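Skerkum – corpus de termes du bois et de la menuiserie

Fiche de données, version 2
Dernière révision : dimanche 8 septembre 2019

Résumé

Skerkum est un lexique bilingue français-hongrois portant sur le vocabulaire du bois d'œuvre, du parquet et de la restauration de boiseries. Il contient 299 entrées validées, chacune accompagnée d'une définition, d'un domaine d'emploi et d'au moins une attestation en contexte. Le lexique est destiné aux traducteurs techniques et aux rédacteurs de notices.

Contenu de l'archive

termes.tsv – table principale, une entrée par ligne
attestations.tsv – phrases sources, reliées à la table principale par l'identifiant
domaines.txt – liste fermée des domaines
illustrations/ – vues associées à certaines entrées
CHANGES – historique des modifications

Tous les fichiers texte sont encodés en UTF-8, sans BOM, avec fins de ligne Unix. Le séparateur est la tabulation. Aucun champ n'est placé entre guillemets ; les guillemets présents dans les définitions font partie du texte.

Champs de la table principale

id – identifiant stable, jamais réattribué après suppression
fr – forme française, au singulier
hu – forme hongroise, au nominatif
cat – catégorie grammaticale
dom – domaine, valeur prise dans domaines.txt
def – définition en français
var – variantes régionales ou orthographiques, séparées par une barre verticale
statut – « validé » ou « à revoir »

Le champ var peut être vide. Le champ def ne l'est jamais.

Sources et méthode

Les termes français proviennent du dépouillement de catalogues de négoce et de cahiers des charges réunis par Tamara Romaniuk. Les équivalents hongrois ont été établis par Lilla Balogh et Gizella Kiss à partir du fonds documentaire de l'atelier Csonka. Chaque entrée a été relue séparément par deux personnes. En cas de désaccord, l'entrée garde le statut « à revoir » et n'est pas exportée dans la version publique.

Les termes de charpente ont été écartés de cette version – leur découpage sémantique diffère trop entre les deux langues pour le modèle de données actuel. Les noms d'essences ne sont retenus que lorsqu'ils entrent dans un composé (« ton chêne », « façon noyer »).

Domaines

Le lexique distingue 8 domaines : débit, parquet, placage, assemblage, finition, défauts, outillage, restauration. Une entrée appartient à un seul domaine. Pour « rive » et « chant », souvent confondus dans les sources, deux entrées distinctes ont été créées, avec renvoi mutuel dans la définition.

Illustrations

Environ 50 entrées sont illustrées. Le nom de chaque fichier reprend l'identifiant de l'entrée. Les illustrations servent de repère visuel et n'ont pas valeur de définition ; elles ne permettent pas, en particulier, de déterminer une essence.

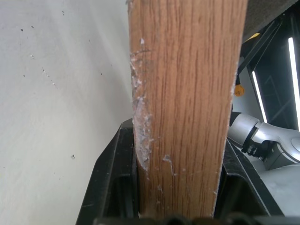
Fil droit, teinte façon chêne. Résidu blanc sur la rive gauche.

Limites connues

– Les variantes dialectales hongroises sont peu couvertes.
– Le domaine « finition » mêle des termes de métier et des appellations commerciales devenues courantes.
– Les attestations antérieures à la normalisation orthographique ont été conservées telles quelles.
– Le tri alphabétique de la colonne hu suit l'ordre des points de code et ne respecte pas l'ordre hongrois. Appliquer une locale adaptée avant impression.

Contributions

Les corrections sont à transmettre à Ebbe Nygård, avec l'identifiant de l'entrée, la forme proposée et une attestation datée. Les propositions sans attestation ne sont pas traitées. Le script de contrôle Jutia, maintenu par Eimear Lenihan, doit s'exécuter sans erreur sur les fichiers modifiés avant tout envoi.

Licence

Données : CC BY 4.0. Script Jutia : licence MIT.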